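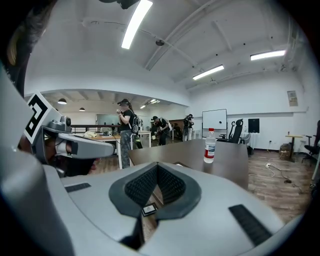
Parveen Howlader had been on the courts beat for four days when she got the bicycle case, and she loved it before she had even found the right courtroom.

"It's a stolen bike," said Walid Kassab, who ran the night desk at the Zestonov Courier and had a cold. "Give me eight inches. Six if he pleads."

"It's a stolen bike that came back!" she said, already halfway into her coat.

And it had! The bike was a green Pereo with a bent bell, and it belonged to Ánh Đồng, seventy-one, retired from the post office. Somebody had taken it off her porch in September. Three weeks later it was on the porch again with new brake pads, a new chain and a full tube of patches taped under the seat. The police had a young man named Toàn Văn on a neighbor's doorbell video, rolling it up the front walk at two in the morning, and he had said right away that yes, that was him.

Courtroom 4 was at the end of a hall that smelled of floor wax and oranges. Parveen got a seat on the aisle. She wrote down everything: the clerk's cardigan, the clock running fast, the way Toàn kept smoothing his tie flat as if it might get up and leave. She had been told in school to write down everything and she thought it was the best advice anyone had ever given her.

Bình Phùng was his lawyer, a public defender with a stack of folders up to her chin. She asked that the charge be dropped. The prosecutor said the bicycle had been gone for three weeks and that a theft was a theft.

"Did he take it, Ms. Phùng?" the judge asked.

"He bought it, Your Honor. Forty dollars, outside the Huỳnh bakery, from a man he didn't know. He works there, he was tired of walking home. Then he turned it over to fix the chain and found her name."

Parveen leaned so far forward she nearly went into the row ahead. Her name! Scratched on the underside, it came out, with a nail, by Mrs. Đồng's late husband, along with the house number, 283. Toàn had gone by the house twice in daylight and lost his nerve both times. Who was going to believe a kid on a stolen bike?

"So why fix it?" said the judge.

Toàn looked at his lawyer and she nodded.

"The brakes were bad," he said. "She lives on a hill."

Oh, Parveen wanted to stand up and cheer. She wrote it down instead, and underlined it so hard the pen went through to the next page.

Mrs. Đồng had been sitting by the radiator the whole time in a purple raincoat. She asked if she could say something, and the judge let her.

"I told the officer I had my bicycle back," she said. "I told him on the phone and I told him at the door. I would like to know who pays for the chain."

It was dismissed at 11:20. Out in the hall Mrs. Đồng was pushing two twenties at Toàn, and he was backing away from them toward the elevators with both hands up, and Bình Phùng was laughing behind her folders.

Parveen ran the whole way to the Tisunier building, up the stairs, past the sports guys, and typed with her coat on. It came to 512 words. She read it through once, fixed the spelling of "radiator," and sent it.

Walid blew his nose and read for a long time.

"I said eight inches," he said.

"I know."

"This is more like fifteen."

"I know! Did you get to the hill?"

He scrolled. She watched his face, which was gray and puffy and gave away nothing at all. Then he picked up the phone and called the page designer.

"What have we got under the fold on the front?" he said. "No. No, move the parking thing."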